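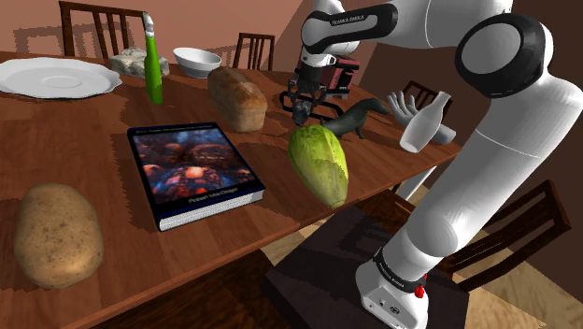
Table-clearing task in the simulator, Franka arm, small dark object in the gripper.

From: Svitlana Kuzmenko
To: sim-users list
Date: 2022-12-06
Subject: Re: Has anyone bought the Plirnwood scene pack?

Zawadi Owino wrote:

> Hello all,
>
> We have to decide before the end of December if we take a licence for
> the Plirnwood household pack. The sales page promises "rooms ready for
> manipulation work" but it says very little about how the objects behave
> when the arm touches them. We would use it for pick and place at a
> dining table, mostly with food and small things.
>
> My questions are:
> Are the collision shapes good enough for grasping?
> Can we put our own objects in between theirs?
> How fast does support answer?
>
> We looked at Vondine too, but their rooms are without loose objects and
> we would need to fill them ourselves.
>
> Regards,
> Zawadi

Dear Zawadi, dear list,

We have the pack since nine weeks and I use it nearly every day, so I can answer a part of this. I attached one render from our dining table task so that you see the kind of clutter we work with. The object list is 1,688 entries in the version we have. From these, 582 are in the food group, which was for us the reason to choose it.

To your first question. The collision shapes are of different quality, and the catalogue does not tell you which is which. Simple bodies such as the potato or a closed book are fine, I had no trouble with them. The loaf of bread is also good, it stands upright on its end in our layout and it stays there when the simulation starts. Leafy things are worse. The lettuce has a collision shape that is clearly fatter than what you see, so the fingers stop in the air before they reach the leaves. For a video this looks wrong, and for training a grasp policy it is more than a cosmetic problem. I made a new shape for it with our own decomposition script and it took one afternoon.

Plates with a scalloped rim are a special case. The visual mesh has the waves, the collision mesh is a plain disc. If you want to grasp the plate at the rim you should correct this first.

We use the Franka arm model that we had already, not the one from the pack. Theirs had joint damping values which I could not match to our controller, and Emiliano Painemal on our side decided after two days that it is not worth the effort. Replacing it was simple. You only change one path in the scene file and check the base position again, otherwise the base is easily placed inside the furniture. Please look at the chairs especially. In the dining room they are static by default, they do not move when the arm hits them, and the contact forces become very large.

Your second question: yes, you can mix. Our table has objects from three sources at the same time. The scale is in metres everywhere, but the up axis is different for the objects we had from Caron, and so our first bottle was lying down inside the table top. There is a small import tool in the pack which is called Feveo. It turns the axis and rescales the object, and it writes a report of what it changed. I recommend to read the report, because it also replaces the mass when it thinks the value is not realistic. It did this for 133 of our own objects and in most cases our value was the measured one. There is a switch to forbid it, in the settings under "physics defaults".

The random placement works well as long as you keep to one table. It puts things such as an animal figure or a model of a hand next to the food, and I find this useful, the policy must learn that not everything on a dining table is for eating. What I miss is a way to say that an object must lie in reach of the arm. Our script throws away the layouts where the target is too far, and this costs us a good part of the generation time.

Support was friendly but slow. I wrote to them about the lettuce and received an answer after nine days, with the advice to use the finer collision setting. This setting exists only for objects with one closed surface and the lettuce has many. Liliana Donati had a quicker answer on a licence question, the same day I believe, so perhaps it depends on the department.

About the rendering I have only good things to say. The shadows on the walls are soft, the wood is convincing, and it is fast enough on one card at the resolution we need. If your question is only about perception you can take the pack as it is. For grasping, I would plan two weeks of repair work before the first serious experiment — and ask them for the trial licence, it is not mentioned on the sales page but we received one when Natalina Colombo asked for it.

I can send you the corrected lettuce shape and the list of the objects which we checked by hand. The licence permits to share collision meshes between customers, but not the textures, so I would send it once you have at least the trial.

If someone else on the list has tried the kitchen scenes with drawers, I would be glad to read about it. We have not opened them yet.

Kind regards,
Svitlana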